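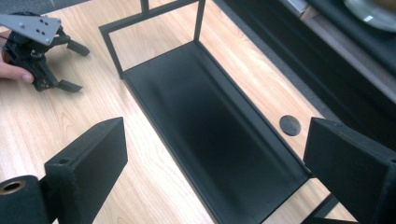
Desk Shelf and Jar Questions, Answered

I get a lot of mail about the little shelf on my desk. More mail than I get about anything else I write, which still surprises me a bit! So I've pulled the usual questions together on one page. Last updated Oct 25, 2021.

What kind of shelf is it?

A small black metal one with two tiers, made of thin square bars. Mine is the Ilside, the plain version. I bought it for a kitchen counter, it was too wide for the counter, and it's lived on a desk ever since. The lower level sits close to the desktop, so don't plan on sliding a notebook under there.

Does it scratch the wood?

Mine left two faint marks the first month, before I stuck felt dots on the feet (the cheap sheet of 15 from the hardware store). No new marks after that. If your desk has a pale finish like mine, pick the beige felt - the black ones shed fuzz and you'll be picking at it forever.

What goes on top and what goes below?

Glass up top, always. I like to see how much is left in a jar without bending over, and a lid with a knob needs room for your fingers. The lower tier gets the flat stuff: packets, scoops, the tin of tea I keep meaning to finish. I tried it the other way for a week in September and kept knocking my knuckles on the upper panel every time I reached for a lid.

Can I keep powders in an open glass?

For an afternoon, sure. I do it all the time when I'm moving things from one container to another and run out of hands. Overnight I wouldn't. Fine powders pick up damp and smells faster than you'd think, and once they clump you're in there with a fork.

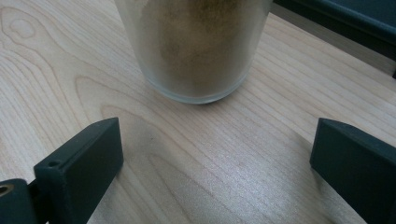

Frosted glass makes this worse, by the way, as you can't tell how the stuff is doing until you look in from the top. I still love frosted glass. I just don't store anything in it long term.

How do you fill a jar without making a mess?

Slowly, and with a sheet of paper folded down the middle. Set the jar on the desk, never up on the shelf, and pour down the crease in small goes. Tap the jar now and then so it settles. Wipe the rim before the lid goes on, or the grit gets into the seal and you'll hear it crunch every time you twist.

Which jars do you like?

I've been through plenty. The Ilteo is my everyday one: clear glass, easy to wash. The Eka has a nicer lid but the neck is narrow, so a normal spoon gets stuck halfway. For little bits and leftovers I use small screw-top pots, whatever is clean.

Do you label them?

Yes, on the bottom, with masking tape and the date I filled it. I know, I know - everyone wants the labels on the front. Brown powder looks like every other brown powder, and I have put the wrong one in a cake.

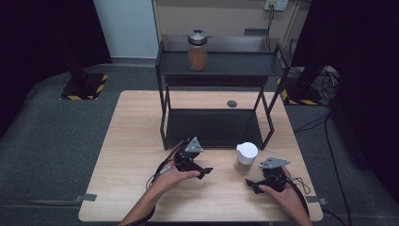
Ibarra wrote in to disagree with me on that: "Bottom labels are useless once the jar is full, because you have to tip it to read them. Put the tape on the lid, and write the same thing on the side in case the lids get swapped." Fair point about the swapping. I've started doing both on the jars I open most, and the rest are staying as they are until I run out of excuses.

How much weight can the top shelf take?

I've had up to 8 full jars on it at once and it didn't wobble. I wouldn't stand a mixer on it.

How do you clean it?

Damp cloth, then a dry one right after, or the black metal shows every streak. Dust collects where the bars meet the panels, and an old toothbrush gets it out. I do mine whenever I refill the jars, so everything is off the shelf anyway.

Can I ask you something that isn't on here?

Please do! Use the contact form and put "shelf" in the subject so I can find it. I answer most weekends.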